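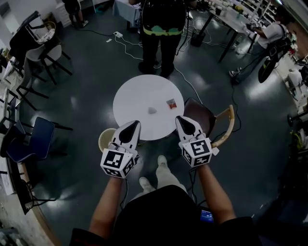

January, past 9 pm. Feet sore. Spent the whole afternoon on the Mirkuven pair against the Vorkus pair, same hall, same shiny floor, cables all over it. Goal was 60 picks with each. Got 60 with the Mirkuvens, only 26 with the other set before Kwadwo needed the power strip back.

Notes before I forget. Mirkuven fingers close softer. Better on small stuff, worse on flat packets – they slide. Vorkus heavier, my wrists knew it by pick ten. Tracking on the marker cubes fine for both unless I turn my hand too far in, then it jumps.

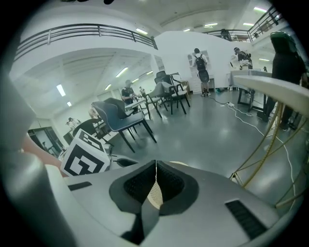 Posted by Naa Essien, evening

Kwadwo thinks the view from the gripper is too wide, too much hall, not enough finger. I like it wide. We argued, no one won. He wants to try the Aguirre lens tommorow, ok fine.

Floor picks went worse than table picks. Bending over for the basket again and again, and depth is hard to judge from up there. Missed a lot of easy ones early on. Slower hands helped.

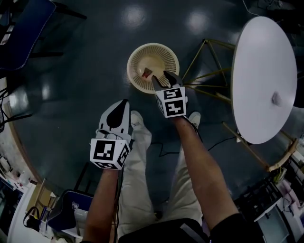 Right gripper in the basket, left one open.

Still to do: recharge, rename the files (did them wrong agian), ask Domero for spare finger pads. Bed.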